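Home | Fixtures | Minutes | Juniors | Contact

Satthorpe Football Supporters' Club
Minutes of the monthly meeting, November 2021

The meeting opened at 7:30 in the upstairs room. The October minutes were read and approved with no changes.

1. Season so far
What a month! Attendance at the Garnitz game was 1,437, our best home crowd of the season, and the noise in the fourth quarter was something else. Members agreed the new student section deserves a lot of the credit — thank you, and keep it coming.

2. Away trip to Likar
Two buses are booked. There are 18 seats left on the second one, so please tell your friends (and their friends). Departure is at 9 sharp from the north lot. Return time depends on overtime, as ever.

3. Avotiņš Field
The town has approved the new lights on the visitors' side. Work starts after the last home game. A request for better drainage by the south end zone was also raised, and the secretary will write to the town again.

4. Youth flag football
Sign-ups are well ahead of last year, which had everyone smiling. More coaches are needed for the under-10s. No experience required — if you can tie a shoelace and cheer, come along!

5. Any other business
The chili supper is going ahead after the final game.

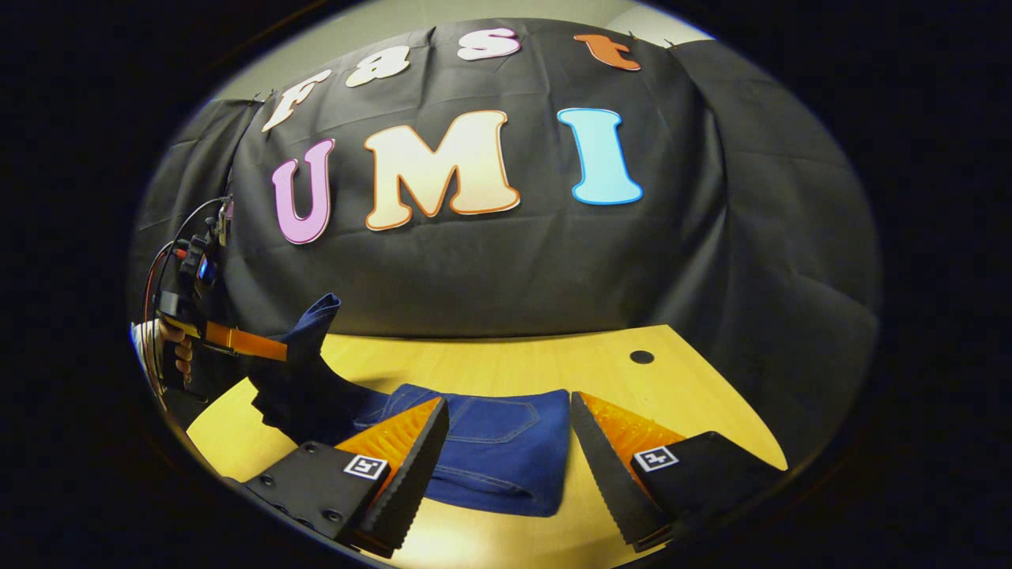

Anyone bringing a pot should label the lid and let the kitchen know if it's a hot one. The meeting closed at 8:50.

Contact the secretary | © Satthorpe Football Supporters' Club | Back to top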